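I've been pestering Rodine for a look at their sorting service since the spring, and in May they finally gave in and let me spend a morning with it. Short version — you can now rent one of their arms by the month, with the gripper and the setup thrown in, and I came away more impressed than I'd planned to be.

The offer is called Cladska, and it's aimed at small packing firms that can't stomach buying a robot outright. You pay a monthly fee, they send two people to install it, and if it isn't earning its keep after three months you hand it back. Sena Dramani, who runs the rental side, told me they've had over 2000 enquiries so far, though she wouldn't say how many had turned into signed contracts (I did ask twice!).

What I wanted to know was how it copes with a round conveyor. Plenty of the older packing rooms I visit have one, and most arms I've tried are happiest with a nice straight belt. Rodine reckon theirs will work over either, and the gripper is a plain two-fingered thing with chunky black pads, so there isn't much on it to go wrong.
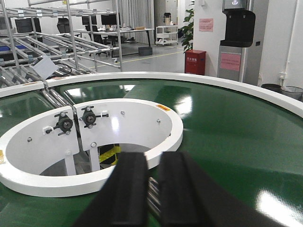
The bit I'd grumble about is the training. Helmut Kröger, one of the engineers, took me through teaching the arm a new item and it's a fiddly business, all menus and sub-menus, and I lost my place more than once. He says a simpler version is coming but he wouldn't give me a date. I also think the spare finger pads should be part of the fee, and at the moment they're extra.

Still, I like the hand-it-back clause a lot, and I'd love to see other rental outfits copy it. Bookings are open now for firms that already have a conveyor in place — if you need the belt as well, Rodine will pass you on to Bednarek, who quote for that separately. I'm hoping to visit one of the first customers once they've had it running for a few weeks, so send me your questions and I'll take them along.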